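Robotics Club Reports on the Two-Arm Handling Project

The student robotics club at Holtstead has completed the first stage of its two-arm handling project, known to members as Binalano. The project began in January and asks teams to prepare a small electronics kit with a pair of robot arms and one student at the table. It will be the club's entry in the Koivisto Student Challenge.

Each team is given 40 minutes at the bench. The rules allow one student to hand over or steady items, but gripping must be done by the arms. Teams are judged on careful handling, and a dropped item ends the attempt. Over the stage, 29 students recorded 90 attempts between them, and the records are now being used to set the order of tasks for the next round.

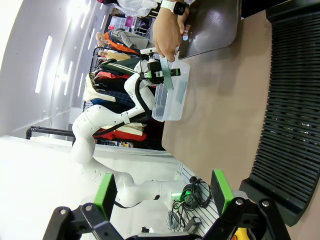
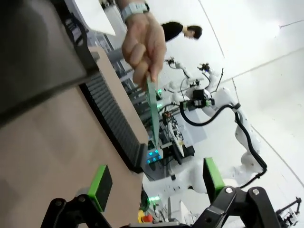
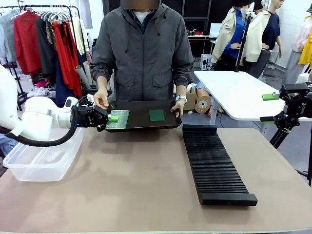
Students and robot arms at the project bench

Skostetti Newsletter – Issue 7

The instructors wish to note the progress made in shared handling. Early attempts were often slow – members waited for the arm to stop completely before moving a hand toward the table. Teams now agree on spoken signals before they begin, and one member keeps the written log throughout. The club has adopted this practice for all bench sessions.

Soft and flexible items remain the most difficult part of the task. A rigid container can be gripped in much the same way each time, while a thin strip bends and must be presented at a suitable angle. Teams entering the next round are asked to submit a short plan for these items, with a sketch of the intended grip points.

Plans should reach the club office by 04/06/2021. Students who have not yet completed the bench safety session may join a team as log keepers and will be offered a place at the next session. Bench times will be posted outside the club office after the plans have been reviewed.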